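Intro to Robot Manipulation
Notes for Unit 7: The Demonstration Visit
Handout prepared by Babak Kermani

Read these before you write up your visit report. Most of what follows comes from my own notebook, which I kept neatly until the coffee break and less neatly afterward.

1. What we were there for

The open day at Setby was billed as "household handling, start to finish." Those of you who expected a robot butler were let down by the first table, where a person with a hand-held gripper was picking up a sock. Please get over this in your reports. Last July's class did not, and I read 22 paragraphs about the sock.

Our host, Yuzuki Shimada, made one point early that I'd like you to keep: a person can carry the gripper through a task with no robot attached, and the recording can still be used to teach a robot later. The arm is the expensive part. The person's wrist, for now, comes free with the person.

2. Rigid things and soft things

A box has the good manners to stay the shape it was when you planned the grasp. Cloth does not. Press on it and it moves somewhere else, usually somewhere you weren't looking. When we talk about a deformable object in this course, we mean anything whose shape changes enough during handling to spoil your plan.

Bjarke Blöndal ran the soft-goods station, and he had clearly given the talk many times. His advice was to watch the pads and ignore the object. I would amend that to: watch both, and write down which one surprised you.
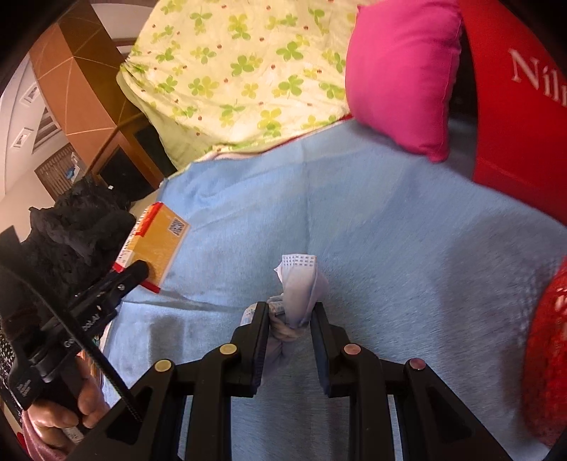
Fig. 1. Soft-goods station: a bunched, cloth-like item between the ridged pads, with a second gripper held at the left.

Note how the jaws stand nearly parallel. Parallel jaws are easy to reason about on a block. On a bundle, the contact is wherever the folds happen to be, and loose ends go their own way. In your sketch, mark the places where you think the pads bear on the material, then mark the parts you would expect to swing or drag if the gripper were lifted. Expect to disagree with your neighbor.

Think about the blanket too. A soft surface under a soft object gives the planner two problems that look like one.

3. The question period

Mohsin Marwat asked how many recordings the group had for this kind of task. The answer was 1,264, of which Blöndal said he would personally vouch for fewer. Someone at the back asked when it would fold laundry. There was a pause, and then we were shown the coffee.

4. For your report

Due January 14, 2024. Length: two pages, and I do count them.

Describe one grasp on a soft object and one on a rigid object. Say what the operator could see from behind the gripper and what the jaws themselves would have hidden. Suggest one change to the pads or the linkage, and say what it would make worse.

Katsuhiko Kobori has the spare visit sheets if you lost yours. Section 8 of the reader covers contact friction and should be read before lab. The word "seamless" will cost you a point each time.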